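The Long Search for a Better Grip

Soft things are hard for machines, and anyone who has spent an afternoon in the old creamery building at Punden will tell you so, usually over coffee and usually at some length. The workshop there has been trying out grippers for household jobs since February, when the first pair arrived in a crate so well padded that it took longer to unpack than to bolt on. I went out to visit expecting to stay an hour. I stayed for three days, and I would happily have stayed for more!

The question they have set themselves sounds small. If you want a robot arm to help around a home, and you can afford only one hand for it, which hand should you buy? The makers all have an answer, naturally, and it is always their own model. The workshop wanted to find out by doing the same dull jobs over and over with each one, on the same arm, with the same controller and the same people watching, and then writing down what happened.

Two grippers made it to the final round. The Jovness is the lighter of them, with slim fingers and a quick, almost nervous way of closing. The Gautier is slower and broader, and it comes down on things like a patient old dog taking a biscuit. A third, the Orkero, was dropped early on. It did very well with boxes and jars, and everyone was fond of it, but its suction cups had no luck at all with knitwear, and a hand that can't pick up a sweater is not much use in a bedroom.

Altogether the team logged 2,035 attempts, and they kept the bad ones in, which I liked them for. There were towels, pillowcases, socks in balls and socks not in balls, and a long run of shirts on hangers. The hangers were the part I kept coming back to watch. A hanger is a stiff thing carrying a floppy thing, and a gripper that has hold of one has only half solved its problem. Squeeze the middle of the bar and the whole business can tip. Take it too near one end and the weight of the cloth begins to turn it. Go for the wire hook and you have a firm hold on the one part you needed to leave free for the rail.

The Jovness managed 185 clean hanger pickups out of 260, and the Gautier did a little worse, though it was kinder to the cloth. I had expected the winner to be the stronger hand. What mattered more was how the fingers met the wood, and whether the arm had come in from an angle that left the sleeves alone. A good deal of the second month went into nothing but approach angles, with the arm creeping in from the left, then from above, then from the left again but lower, while somebody sat on the floor with a notebook and a sandwich.

Then there is the matter of seeing. The team tried a camera at the wrist and another set well back, and they argued about it cheerfully for weeks. Up close you get the weave of the cloth and the edge of the hanger, but once the fingers have closed, the thing you are carrying blocks half your view. From farther back you can see where the garment is hanging and what it is about to brush against, and you lose the fine detail. In the end they kept both, and grumbled about the extra cable.

They also moved most of the work out of the lab and into a furnished room, with a proper bed and a wardrobe to contend with. A bare bench flatters any gripper. On a bed, the cloth you want lies on top of cloth you don't want, and everything gives a little when you press on it.
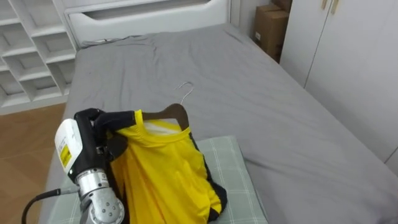
Buy the cheaper hand and spend the difference on the camera, one owner wrote to me after hearing what I was working on, because a plain gripper that knows where the collar is will beat a clever one that has to guess. I passed that along to the workshop, and it started a discussion that was still going when I put my coat on.

There is something in it. The Jovness fingers cost 2,000 dollars less than the Gautier pair, and that would pay for a very decent camera with enough left over for spare fingertips, and you will want spare fingertips - the rubber ones wear smooth sooner than the catalog suggests. On the other hand, the Gautier never once snagged a cuff, and if the shirts in question were mine, I might feel that was worth paying for.

The next round of trials will be with bedding, starting with fitted sheets. The team has set aside the whole autumn for it, and they have asked me back to watch the corners.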